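Learning Systems Group Begins Second Round of Example Gathering
October - By Catrin Mathias, Fletbridge

The Prala project has opened its second round of recorded examples for cable and connector handling. The aim is to assemble 200 episodes in which an operator guides the arms through a task near network equipment, so that the learning system has a broad set of human choices to draw upon. Sessions are kept short, and each operator works from the same written task sheet.

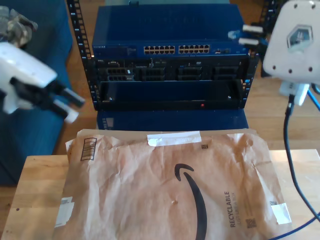 Of the episodes recorded in the first round, 37 were set aside during review. Most had been stopped before the task was complete, and a few lacked usable sound notes. The Griffiths team has since revised the review form so that an operator may flag an episode at the time of recording - a change requested by several members of staff. 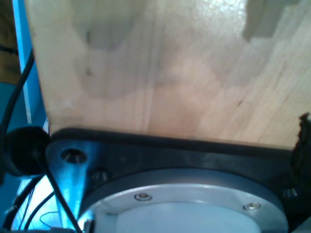

Mounting plate with round metal flange, against pale wood.

Episodes are stored in the Flalell archive and labeled by task, operator and outcome. Failed attempts are kept under a separate label and will be used for comparison only. Roughly 100 episodes are expected to be ready for training when the round closes, with the remainder to follow after a second reader has checked the labels.

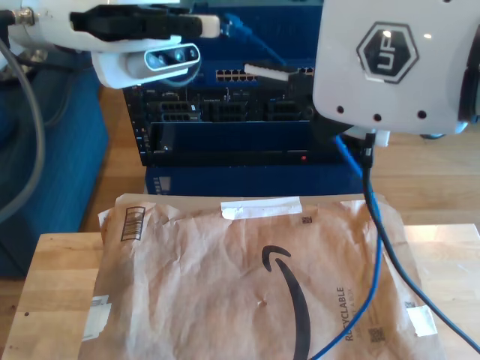
Small connectors remain the most demanding part of the work. Operators are asked to approach slowly, to pause before any contact, and to let go only when the part is fully supported. A black USB plug, held in the gripper and pointed to the right, is typical of the parts concerned, and the rows of Ethernet ports behind it leave little room for a careless approach. Staff who wish to serve as operators should speak with their section lead before the end of the month.

Print this item | E-mail this item

Contact: Newsletter Office, Fletbridge. Copyright Fletbridge. All rights reserved. Back to top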